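# Detention Record Archive: Frequently Asked Questions

Last revised 02/08/2022

## Scope

**What does the archive contain?**

The archive holds records of people detained, charged or sentenced for religious activity. The current release has 3,789 case records. Of these, 2,116 are marked closed, meaning that the person has been released, has died, or has had all charges dropped. The rest are open or have an unknown status.

**What counts as religious activity?**

Worship, teaching, printing or carrying religious texts, running a place of worship, wearing religious dress, and refusing to take part in a state-approved religious body. A case is included if at least one of these appears in the charge sheet, the court ruling or the account given by the family. Membership in a minority faith is not enough by itself.

**Are cases of violence included?**

A case in which the court found that the person used or planned violence is left out, unless two independent sources dispute the finding. Disputed cases carry the code D in the status field.

**Does the archive cover people held under house arrest?**

Yes, if the order lasted longer than 6 days. Shorter orders are logged in the incident table and do not get a case number.

## Sources and checking

**Where do the records come from?**

There are three intake channels. Kekum collects court papers and official notices. Mạch takes statements from relatives and former detainees. Jideo maintains the database and merges the two streams. Press reports are used to find cases and to confirm dates, but a press report alone does not open a record.

**How is a case checked?**

Each record gets a grade from A to C.

| Grade | Requirement |
|---|---|
| A | Court or prison document, plus one personal statement |
| B | Two personal statements that agree on name, place and month |
| C | One personal statement or one official document |

Grade C records are held for review and are not part of the public download. There are 916 of them at present, and they are not included in the total given at the top of this page.

**What happens when two sources disagree?**

Both values are kept. The public record shows the value from the higher-ranked source, and the notes field lists the other. Official documents rank above statements for dates of arrest and sentence length. Statements rank above official documents for treatment in custody.

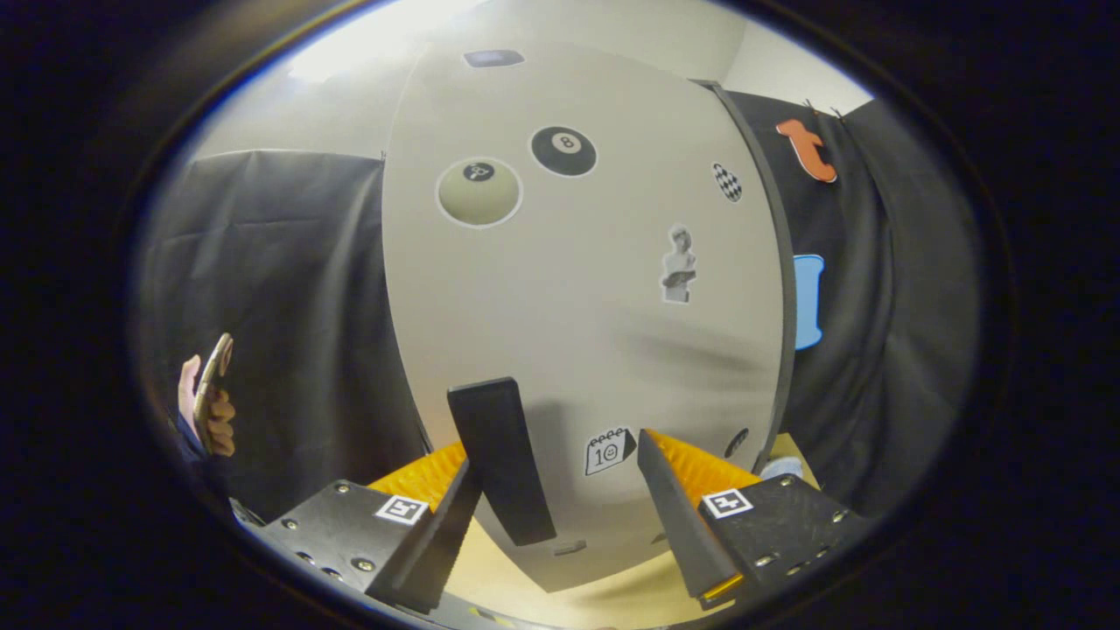 *Stickers on a light gray panel, among them an eight ball, a statue bust and a calendar page.*

**How are dates handled?**

All dates are stored in the Gregorian calendar. If the source gives a local calendar date, the original is kept in a separate field. If only the month is known, the day field is left blank. Users should not fill blank days with the first of the month, as this creates false clusters in any chart by day.

## Privacy

**Are full names published?**

Full names are published when the person or a close relative has agreed in writing, or when the name already appears in a public court ruling. In all other cases the record shows initials and a case number.

**Can a name be removed later?**

Yes. Send the case number and the reason to the intake desk. Removal from the live site takes effect at the next daily rebuild. Copies of earlier downloads held by third parties can't be recalled.

**Is the location of a detainee shown?**

Only to the level of province or state. The name of the prison is withheld for open cases and released once the case is closed, if the family agrees.

## Using the data

**What format is the download in?**

A UTF-8 CSV file with one row per case. The incident table is a second file. The two are joined on the field `case_ref`. Some spreadsheet programs drop leading zeros from this field on import; set it to text first.

**Can the figures be compared from country to country?**

With care. Coverage depends on language, access to courts and the safety of the people giving statements. A low count may mean few detentions or poor access. The coverage notes in the Trivley folder give the working languages and known gaps for each country.

**Why did the total go down in April?**

A duplicate check was run across spelling variants of the same name. Matched records were merged under the older case number. The retired numbers still resolve to the merged record.

**How should the archive be cited?**

Give the archive title, the release date and the case numbers used. For totals, state whether disputed cases were counted.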